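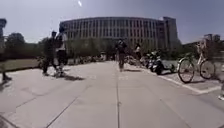
September 5, 2021 — sealer adhesion, mix 2

Picked up from the July notes. Ridwan Teoh asked for a second set of coupons with the Umero sealer cut thinner, so I cast twelve small slabs from the Furnus bag mix and let them sit under plastic until they were past curing age. Surface was brushed clean, no acid wash this time.

Coat 1 went on with a foam roller. Coat 2 the next morning. The thinned batch soaked in fast on the troweled side and beaded a little on the form side — probably release oil. Wipe the molds less generously next time.

Abrasion
Ran the wheel to 4,000 turns on the full-strength coupons. Coupon 7 went dull at 1,797 and I stopped it there. The rest still had sheen at the end, though the edges were chalky. Used 80 grit throughout. The wheel needs dressing before anybody uses it again.

Stain test
Coffee, motor oil, and leaf tea left on overnight. Oil left a ring on every thinned coupon. Coffee came off with dish soap except on 3 and 9, and those two had pinholes from the casting.

Zulkifli Latuheru thinks the pinholes are from the vibrating table running too short. He may be right. The timer on it sticks.

To do
Recast 3 and 9 with a longer vibration.
Order more sealer, one can left on the Halim shelf.
Enter the abrasion weights in the Altix sheet — mine are still on paper in the balance drawer.
Ask Ridwan if he wants the form side tested at all.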